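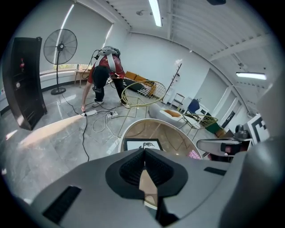

To: handheld-collect list
Subject: Re: [handheld-collect] how many rooms is enough?
Month: January

Replying to the whole list, as I've now had this question privately from three directions and my typing hand is tired.

> We are at the Denville site with two grippers and one
> apartment. We have 455 demonstrations of the cord task (pick up
> the power strip, put it on the shelf) and the policy does very
> well in that apartment. In the apartment next door it drives
> the fingers into the floor. The plan is to go back to the first
> apartment and collect until we reach 900. Does that sound right?
> Also, what do people do about the floors? Ours are shiny.

No, and I'm sorry, because I know what the first 455 cost you in knees.

We did exactly this at Oltero last year. We had 700 episodes from one living room, everyone was very proud, and the policy had learned that living room the way a dog learns which cupboard has the biscuits. We moved the couch and it fell apart. We put the couch back and it still fell apart, which was a bad afternoon. Somebody had also changed the blinds.

What got us out was a small set, 93 episodes, spread over every room we could talk our way into. Trained together with the old data it did better in new rooms than anything we'd had before. I don't have a clean ablation for you. I have a spreadsheet with a column called "vibes" and I'm not attaching it.

So before you go for 900, stop and go next door. Then go next door to that.

Some things I would do differently, in no order:

Leave the furniture alone. There's a strong urge to tidy up before you record, and whoever has it will call it "removing distractors." The distractors are the house. Fans on the floor, coat racks, wire chairs with legs like spiders, all of it stays. If you push the chairs to the wall, your dataset says that people live in dance studios.

Leave the cables in a mess too. We used to lay the strip out straight with the cord running off at a polite angle, and the model came to expect manners. Now we drop it and record whatever it lands as. Two strips near each other is a good case to have plenty of, with the cords crossing. Just write down in the episode notes which one is the target, or the annotators will write to you. They're right to, and they're not gentle about it.

Watch where the second person is standing. If one of you is crouched over resetting the cord while the other's camera is running, that footage isn't a demonstration. It's a very convincing lesson in which objects get moved by a human arm in a red shirt. We trim from the reset to the moment the person is out of view, and we trim generously. Jaramillo (the pipeline, for those new to the list) has a flag for people in view, but it misses backs and it misses anybody bending over, which is the position we spend our lives in.

Same goes for the one who is carrying a gripper while using the other hand to fix the setup. Stop the recording on that device. A gripper swinging along beside somebody's knee produces beautiful, smooth, utterly meaningless trajectories, and they pass every automatic filter we have.

On shiny floors: yes, they're a pain. Polished tile gives you the ceiling lights a second time, and if the sun gets in you have a bright patch that crawls across the room all day. We lost tracking on a floor like that until we stopped looking straight down at it during the mapping pass. Tilt up, get the walls and the furniture edges, go slowly, then come down to the task. Keep a marker card somewhere it won't be knocked. Glass tables are handy for this and are also terrible, because they reflect the room as well. Ours is on a glass table. I've made my peace.

Pull the blinds down or leave them up, but record some of both. A morning of each is worth more than another week of the same light.

Wear the harness properly. I know it looks like you're about to jump out of a plane. The cable wants to loop out over your shoulder with enough slack to bend down, and if there isn't enough you'll find out at the bottom of the bend. We've pulled the plug on ourselves more than once and the file doesn't close nicely. Cilline has a recovery script in the tools folder that rescues most of these, although it does drop the last chunk.

> Last question. Should we throw out the failures?

Keep them, in their own folder, labeled. Fumbles where the operator missed the strip and then got it are the most useful thing we have and I'd keep those in the training set. Fumbles where the operator said a word and put the gripper down can go. Check the audio before you share anything with a partner. I'm speaking from experience.

If the Denville people want to swap rooms, we have a few that your policy has never met and would certainly embarrass itself in. We'd bring ours over to do the same. Write to me off list about the file format, as we're still on the old one — and no, we haven't converted it yet, please stop asking.

-- 
Oltero collection desk
mornings only, floor level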